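Glenys Trevor has flour on her glasses when she opens the door, and she doesn't notice until I've been in the kitchen ten minutes and she's wondering why everything looks foggy.

"Oh, for heaven's sake," she says, wiping them on her apron, which makes it worse.

I'd come to talk about mixing bowls. More to the point, I'd come to talk about mixing, because Glenys has been teaching people to bake at the old hall in Vadutstead since she gave up the school canteen, and she reckons most of what goes wrong with a cake goes wrong before it gets anywhere near the oven. I am one of the people it goes wrong for (my last sponge could have propped open a gate), so I had what you might call a personal interest.

She put the kettle on and we sat at the end of the bench with the good biscuits. Her neighbour Mererid Phillips was there as well, labelling jars, and chipped in whenever she felt Glenys was being too polite.

"People come in and they've spent a fortune on a stand mixer," Glenys says. "Lovely colour, weighs as much as a calf. And they've got one bowl, and it's too small. I say go and get a big bowl. Bigger than that. You want to be able to turn your wrist over without wearing it."

"She says that to everyone," says Mererid. "Bigger than that."

"Well, it's true for everyone!"

The hall class takes whoever turns up. Trilok Nishad started last winter after his daughter asked for a birthday cake that wasn't from the supermarket, and he has now moved on to flatbreads, scones and a lemon slice that Glenys won't admit is better than hers. Nia Parry comes for the company and mostly makes pikelets. There's a fellow called Hefin Mathias who weighs everything twice.

I asked if he was right to. Glenys had a think about that one.

"He's right to weigh it. He doesn't need to do it twice. I do everything in grams now, and I fought it for years, I was a cup person. But a cup of flour is whatever you feel like that morning. You scoop it, you bang it, you've got a different cup. If it says 200 grams then it's 200 grams, and you can get on with your life."

She keeps her dry goods in clear jars with screw lids, and she's quite firm on this. Mererid, who has the same set from the Bowen clearance shop, is firmer. It came out of a bad summer with pantry moths, which they both told me about at length and at the same time. Everything in paper bags had to go to the chooks or the bin. Mererid still had the receipts for the replacement flour, for some reason, and went off to look for them, and came back with a different biscuit tin instead.

"I write on the bottom of the jar," Glenys says. "Masking tape and a pen. If you write on the lid you'll swap the lids, and then it's icing sugar in your gravy."

Has she done that?

"I've done it the once. My brother-in-law had seconds."

We got on to spoons after that, and whether they matter. I'd assumed she'd be a wooden spoon person through and through, and there's certainly a crock of them by the stove, some of them worn flat on one side. But she's come around to thin spatulas for nearly everything in a bowl.

"A fat spoon shoves it about," she says. "You think you're mixing and you're only moving the lump to the other side. Something narrow will get down the edge and underneath, and underneath is where your dry flour is hiding. Down the side, under, and over. Turn the bowl a bit. Down the side again. You're not beating a rug."
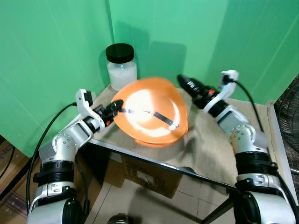
"And stop before you think you should," she went on, pouring me another tea I hadn't asked for. "With a muffin, anyway. A few streaks are fine. People see a streak and they panic and give it another minute, and then they wonder why it's chewy."

This was my gate-stopper sponge explained, more or less, and I said so. She asked what I'd used and how long I'd gone at it, and when I told her she put her hand on my arm like a nurse.

"Oh, love," said Mererid from the jars.

The last class of the year is in December, and it'll be shortbread, as always. Glenys was already fretting over butter. She wants it cool but not hard, the hall fridge only does frozen or lukewarm, and she's thinking of bringing her own esky. Nia has offered to bring hers too, though it had bait in it over Easter and there's been some debate.

I left with a bag of scones, a jar with masking tape on the bottom and strict instructions to ring her after my next go at a sponge. I've got the bowl out on the bench. I'm fairly sure she'd say bigger than that.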